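Open Afternoon at Hostden: Photos from the Robot Lab

In March the Starkska evening class went over to Hostden to see the two-arm setup that Osaze Ugwu and Adeel Abbasi work on. The demonstration task was handling a takeaway coffee cup. We had 2 hours in the building, and most of it went on watching and asking questions. The doors opened at 10, and we were in the second group of the day.

The Cup Task
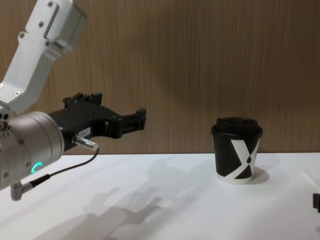 Osaze started with the reason they use paper cups. Cups are cheap, they crush easily, and everybody in the room knows how one should be held. The gripper has two short black fingers, and he had us look at the gap between them and the cup and guess how far the arm would need to travel. Our guesses were all over the place. He said the distance is the easy part - the harder part is how much to squeeze.

Cables, Labels and Lights

Several of us asked about the wiring. The thin black cable loops from a connector on the gripper back to one under the wrist, and Adeel said the length of that loop took a few tries to get right. The green light on the wrist got a question too. He told us they check it before every run.
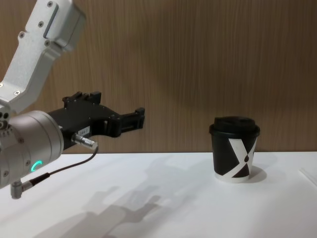 Two Arms Together

The last part of the visit covered both arms. Adeel explained that each arm has to leave room for the other, so the team plans the approach paths first and the grip second. They have recorded 491 runs so far under a project called Babalola, and they want another 300 before they move on to a different container. A cup with a straw is harder, he said, as there is one more thing to bump into.

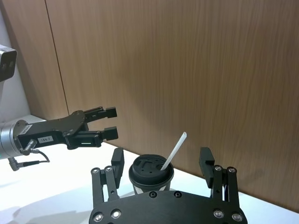

Someone asked whether the arms could take the lid off as well. Osaze said they plan to try it next, but they want softer fingertips first. Hiresance is making a set for them.

Thanks to Osaze and Adeel for having us. Class members who want larger copies of the photos can ask at the Starkska front desk.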